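Häufige Fragen zur Kalibrierung von Handmessmitteln

Dristum Messtechnik, Standort Lendasthorpe
Stand: 18. November 2021

Auf dieser Seite finden Sie Antworten auf Fragen, die uns Kunden vor dem ersten Auftrag und beim Versand ihrer Messmittel stellen. Für Koordinatenmessgeräte und Oberflächenmessgeräte gibt es eine eigene Seite.

Welche Messmittel kalibrieren Sie?

Messschieber, Bügelmessschrauben, Innenmessschrauben, Tiefenmaße, Messuhren, Feinzeiger, Fühlhebelmessgeräte, Grenzlehrdorne, Grenzrachenlehren, Gewindelehren, Einstellringe und Parallelendmaße. Der Messbereich geht bei Messschiebern und Bügelmessschrauben bis 500 mm. Größere Geräte nehmen wir nur nach Rücksprache an und geben sie an ein Partnerlabor weiter. Die Lieferzeit verlängert sich dann entsprechend. Drehmomentschlüssel, Waagen und Druckmessgeräte kalibrieren wir nicht.

Was ist der Unterschied zwischen Kalibrieren, Justieren und Eichen?

Beim Kalibrieren wird die Abweichung der Anzeige von einem bekannten Referenzwert festgestellt und dokumentiert. Am Gerät selbst wird nichts verändert. Beim Justieren wird eingegriffen, damit die Abweichung kleiner wird, zum Beispiel durch Nachstellen der Nullposition an einer Messschraube. Nach einer Justierung ist immer eine neue Kalibrierung nötig. Eichen ist eine gesetzlich geregelte Prüfung und wird von den Eichbehörden oder staatlich anerkannten Prüfstellen durchgeführt. Wir bieten keine Eichung an.

Wie oft muss ich meine Messmittel kalibrieren lassen?

Das Intervall legen Sie als Betreiber selbst fest. Viele Betriebe beginnen bei Messschiebern und Messschrauben mit einem Jahr und passen den Zeitraum später anhand der Ergebnisse an. Ein Messschieber, der täglich an der Drehmaschine liegt, braucht ein kürzeres Intervall als ein Endmaßsatz, der nur für die Nullkontrolle aus dem Schrank geholt wird. Nach einem Sturz oder einer Reparatur sollte unabhängig vom Termin kalibriert werden. Prüfen Sie außerdem, ob Ihr Kunde vertraglich ein bestimmtes Intervall verlangt.

Wie lange dauert eine Kalibrierung?

Die normale Bearbeitungszeit beträgt 7 Arbeitstage ab Wareneingang. Sind mehr als 51 Messmittel in einer Sendung, vereinbaren wir mit Ihnen einen Termin. Im September ist das Aufkommen erfahrungsgemäß hoch, bitte melden Sie größere Sendungen in diesem Monat frühzeitig an. Eine Expressbearbeitung ist gegen Aufpreis möglich. Fragen Sie vor dem Versand nach, ob sie gerade angeboten wird.

Wie melde ich einen Auftrag an?

Füllen Sie das Anmeldeformular aus und legen Sie einen Ausdruck in die Sendung. Wir brauchen für jedes Messmittel die Bezeichnung, den Messbereich, den Hersteller und Ihre Identnummer. Hat ein Gerät keine Identnummer, vergeben wir auf Wunsch eine und gravieren sie ein. Bei Lehren geben Sie bitte zusätzlich das Nennmaß und die Toleranz an, bei Gewindelehren auch die Steigung. Sonderlehren können nur mit Zeichnung kalibriert werden.

Wie verpacke ich Messmittel richtig?

Verwenden Sie nach Möglichkeit die Originaletuis. Geräte ohne Etui einzeln in Luftpolsterfolie einschlagen und so in den Karton legen, dass sie sich nicht gegenseitig berühren. Bügelmessschrauben nicht ganz zudrehen, die Messflächen sollen einen kleinen Abstand haben. Die Klemmung bleibt offen. Endmaße und Lehrdorne leicht einölen und in Korrosionsschutzpapier wickeln. Zeitungspapier ist als Umhüllung ungeeignet, es zieht Feuchtigkeit. Einstellmaße, die zu einer Messschraube gehören, bitte beilegen.

Muss ich die Geräte vorher reinigen?

Eine grobe Reinigung genügt. Entfernen Sie Späne und Kühlschmierstoff mit einem fusselfreien Tuch. Die Feinreinigung der Messflächen übernehmen wir, sie ist im Preis enthalten. Stark verharzte oder verrostete Geräte schicken wir nach Rücksprache unbearbeitet zurück oder rechnen den Mehraufwand nach Zeit ab.

Bei welcher Temperatur wird gemessen?

Wir messen bei der für Längenmessungen üblichen Bezugstemperatur. Die Messmittel werden vor der Messung im Labor gelagert, bis sie sich der Raumtemperatur angeglichen haben. Bei massiven Teilen wie großen Einstellringen geschieht das über Nacht. Raumtemperatur und Luftfeuchte werden aufgezeichnet und stehen im Kalibrierschein.

Was steht im Kalibrierschein?

Der Kalibrierschein enthält die Angaben zum Messmittel, das angewendete Verfahren, die verwendeten Normale, die Umgebungsbedingungen, die gemessenen Abweichungen und die Messunsicherheit. Auf Wunsch geben wir eine Konformitätsaussage an. Dafür müssen Sie uns vorher mitteilen, nach welchen Grenzwerten und nach welcher Entscheidungsregel bewertet werden soll. Ohne diese Angabe erhalten Sie nur die Messwerte.

Bekomme ich die Ergebnisse auch digital?

Ja. Die Kalibrierscheine liegen als PDF im Kundenportal Zorum bereit und können dort einzeln oder gesammelt heruntergeladen werden. Papierausdrucke legen wir nur bei, wenn Sie das im Anmeldeformular ankreuzen. Im Portal lässt sich auch eine Erinnerung für den nächsten Termin einstellen. Die Scheine bleiben 5 Jahre abrufbar. Wenn Sie längere Aufbewahrungsfristen haben, speichern Sie die Dateien bitte selbst.

Was passiert, wenn ein Messmittel außerhalb der Toleranz liegt?

Wir halten die Abweichung im Kalibrierschein fest und kennzeichnen das Gerät mit einem roten Aufkleber. Ist eine Justierung möglich, erhalten Sie zuerst ein Angebot. Ohne Ihre Freigabe greifen wir nicht ein. Wird justiert, dokumentieren wir die Werte vor und nach dem Eingriff. Die Werte davor sollten Sie aufheben, falls Sie beurteilen müssen, ob bereits gemessene Teile betroffen sind.

Führen Sie auch Reparaturen durch?

Kleinere Arbeiten, ja. Dazu gehören der Tausch von Batterien und Klemmschrauben, das Einstellen des Spindelspiels und das Nachläppen leicht beschädigter Messflächen an Messschrauben. Messuhren mit defektem Werk geben wir an die Werkstatt Vlachopoulos weiter. Bei preiswerten Messschiebern lohnt sich eine Reparatur meistens nicht. In diesem Fall bekommen Sie das Gerät mit einem entsprechenden Vermerk zurück, oder wir entsorgen es für Sie.

Was kostet eine Kalibrierung?

Der Preis richtet sich nach Art und Messbereich des Messmittels. Die aktuelle Preisliste schicken wir auf Anfrage zu. Ab einer bestimmten Stückzahl je Auftrag gilt ein Staffelpreis. Konformitätsaussage und PDF-Schein sind enthalten, Gravur, Express und Justierung werden gesondert berechnet.

Kann ich die Messmittel persönlich abgeben?

Ja, am Wareneingang in Lendasthorpe während der Geschäftszeiten. Bringen Sie das ausgefüllte Formular mit. Sie erhalten eine Empfangsbestätigung mit der Auftragsnummer. Eine Kalibrierung, auf die Sie warten können, bieten wir nicht an.
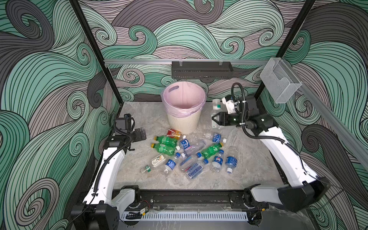

Wer haftet bei Transportschäden?

Auf dem Hinweg liegt das Risiko beim Absender. Den Rückversand versichern wir bis zu dem Wert, den Sie im Formular eintragen. Fehlt die Angabe, gilt die Standardhaftung des Paketdienstes. Beschädigungen, die uns beim Auspacken auffallen, fotografieren wir und melden sie Ihnen, bevor mit der Bearbeitung begonnen wird. Melden Sie Schäden an der Rücksendung bitte unter Angabe der Auftragsnummer und bewahren Sie die Verpackung bis zur Klärung auf.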